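Feltbridge Institute of Applied Studies
Home | Courses | Handouts | Reading Lists | Contact
2025-02-17 | Department of Municipal Services
6 min read

Handout 4: Containment and Set-Out in Municipal Waste Collection

This handout supports the fourth lecture of the course. Students should read it together with the chapter on collection costs and bring both to the seminar.

1. Scope

Containment refers to everything that holds waste between the point at which it is discarded and the point at which it is loaded into a vehicle. It includes the container inside the home or workplace, any liner or bag, the outdoor cart or shared dumpster, and the storage area in which these stand. Set-out refers to the placing of containers for collection on the appointed day. The two subjects are usually treated together, as rules on one tend to change behavior in the other.

2. Primary and secondary containers

The primary container is the first receptacle to receive the waste. It is normally small and is emptied by the occupant. The secondary container is emptied by the collection crew. Problems in a collection system are often traced to a poor match between the two. Where the primary container is large and the secondary container is small, residents leave bags beside the cart. These bags, known as side waste, must be lifted by hand, and they slow the route considerably.

Shape also matters. A tapered container can be nested for storage and releases its contents more easily when tipped, but it holds less than a straight-sided container of the same height and top opening. Purchasing documents should therefore state usable volume as well as outside dimensions.

3. Liners

A liner keeps the container clean and allows the contents to be removed in one piece. It also adds material to the waste stream. A liner should be wide enough to fold over the full rim of the container and long enough to reach the floor without strain. An undersized liner slips inward as weight is added. An oversized liner traps air beneath it and reduces the space available.
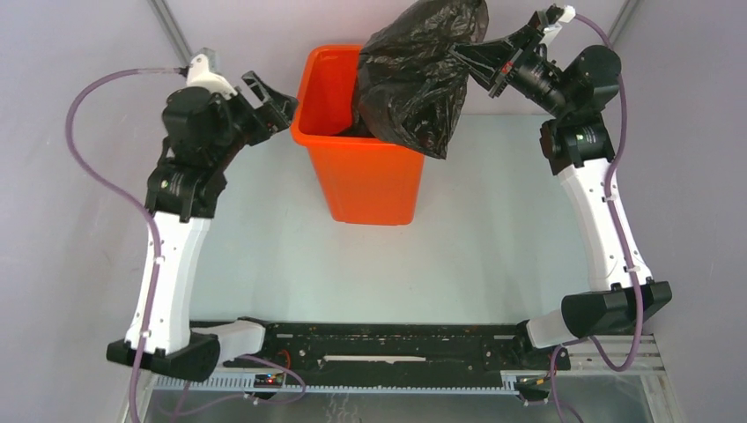 Figure 1. Orange plastic bin with a black plastic bag over one side of the rim.

Color is used in many systems to separate streams, either on the container or on the liner. Opaque liners offer privacy to the resident but prevent the crew from checking the contents. For this reason a number of programs require clear bags for recyclables and permit opaque bags for residual waste only. Students should note that color codes differ from one jurisdiction to the next, and that new residents commonly follow the code of the place they have left.

4. Case: the Mudwood district

Mudwood is a residential district of 300 households served by a single weekly route. Before the change discussed in lecture, residents could set out any number of bags at the curb. The district then issued one cart to each household and ended the collection of side waste after a grace period of 13 weeks. During that period, 29 households asked for a larger cart and 49 asked for a smaller one. The district had expected most requests to be for larger carts and had ordered its reserve stock accordingly.

The neighboring district of Boros kept bag collection but moved the set-out time from evening to early morning. Complaints about torn bags fell. Complaints about missed collections rose, mainly from residents who left for work before the permitted hour.

5. Terms to know

Side waste: material left outside the container.
Residual waste: material remaining after separation.
Set-out rate: the share of served households that place a container out on a given day.
Contamination: material placed in the wrong stream.

6. Seminar preparation

Prepare one page on the set-out rules of the Guklow district, which are available at the department office. Identify which rules concern the container and which concern the resident. Pages are to be submitted at the start of the seminar. Late work is accepted only under the terms given in the course outline.

Previous handout | Next handout | Back to top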